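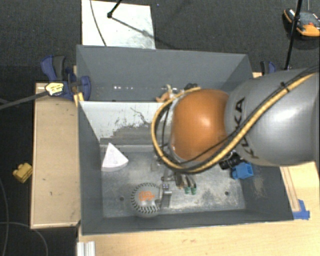 A KUKA arm above a gray bin.

Romside shoppers to get longer return window as Flimuvgate opens new parcel center

August 13, 2022

Online retailer Fevurex will give customers 45 days to send back unwanted goods, up from 16, once its new returns center at Flimuvgate opens to full traffic in December. The company announced the change in a notice to customers and confirmed it in a statement to this site.

The longer window applies to clothing, shoes, small kitchen goods, books and toys. Mattresses, cosmetics and opened food items stay under the old rules, and items marked as final sale still can't be returned unless they arrive damaged or were sent by mistake.

Fevurex sells mostly to households in and near Romside and has handled returns out of the back half of its Hirose warehouse since it started trading. That space was never meant for the job. Returned parcels share a loading dock with outgoing orders, and last winter the company stopped accepting drop-offs at Hirose for nine days while it cleared a backlog. Customers who mailed packages during that stretch waited up to five weeks for refunds, according to the company's own service notice at the time.

The Flimuvgate site is a former furniture depot next to the rail yard. Fevurex signed a lease on the building in the spring. It will take over all returns in stages, starting with clothing, and Hirose will go back to handling only outgoing orders.

"We grew the shipping side first and left the returns side where it was," the company said in its statement. "Customers noticed, and they told us."

Refunds are also due to speed up. Fevurex now starts a refund when an item has been checked and put back into stock. From the opening, it will start the refund when the parcel is first logged at Flimuvgate, as long as the order number can be read. The check will come later. If an item turns out to be worn, broken or missing parts, the company says it will contact the customer before taking any money back, and the customer will have two weeks to respond.

Shoppers who pay by card should see the money a few days after that, depending on their bank. Store credit will show up the same day.

What it will cost

Mail returns will still carry a fee of $4, taken out of the refund. Drop-offs at the Flimuvgate counter will be free, and so will exchanges for a different size or color of the same item. The fee will be waived for anything that arrives damaged.

The counter will be open every day except public holidays, from 8 a.m. to 7 p.m. There will be parking on the north side of the building – enter from the yard road, as the old depot gate stays locked. The number 16 bus stops at the corner, though evening service on that route is limited and riders coming from the west side of Romside will need to change at the station.

The Hirose counter will close for good when Flimuvgate opens. Parcels that are sent to the Hirose address after that will be forwarded, but the company says this will add several days, and it is asking customers to throw out any old return labels they have kept in a drawer. New labels can be printed from the order page. Customers with no printer can show the code on a phone at the counter.

Local worries about traffic

The plan drew complaints from households on the streets behind the rail yard when it came before the town in the spring. The town received 223 written comments, most of them about trucks. Several asked that deliveries be kept off the residential end of the yard road, where cars park on both sides and two trucks can't pass each other.

The permit that was issued in June limits truck arrivals to between 6 a.m. and 9 p.m. and bars trucks from waiting on the street with their engines running. It also requires Fevurex to repaint the crosswalk by the bus stop and put up a fence along the south side of the lot before opening. The fence is partly built. The crosswalk work is set for the fall, after the water main under the same stretch of road has been replaced.

A request for a lower speed limit on the yard road was sent on to the county, which controls the road. The county has not set a date for a decision.

Jobs at both sites

Fevurex says 241 people will work at Flimuvgate once all the stages are complete. Part of that number will move over from Hirose, and the rest will be new hires. The company did not say how many fall into each group. Hiring for the day shift opens next month, and applications for the evening shift will follow later in the fall.

Workers moving from Hirose will keep their current pay and seniority. The two buildings are on opposite sides of town, and a shuttle will run between them at the start and end of each shift for the first year. Whether it continues after that will depend on how many people use it, the company said.

What happens to the goods

Most of what comes back to Fevurex is unused and goes on sale again at full price. Items with torn boxes or missing tags will be sold at a discount from a small shop beside the Flimuvgate counter, something Hirose never had room for. The shop will take cards only, and its sales will be final.

Clothing that can't be sold will be offered to charities in the Romside area twice a month. Groups that want to be on the list can apply through the company's website. They have to collect the goods themselves and must be able to take mixed boxes without sorting them on the premises. Broken electrical items will go to the county recycling yard.

Dates to know

The 45-day window will cover orders placed on or after opening day. Orders placed before then stay on the 16-day rule, even if they are delivered later – a point customers may want to keep in mind when buying gifts early. Fevurex said it had looked at a special holiday extension for those earlier orders and decided against it.

The exact opening date will be posted on the company's website and on the door at Hirose. Until then, returns go to Hirose as before, and the counter there keeps its present hours.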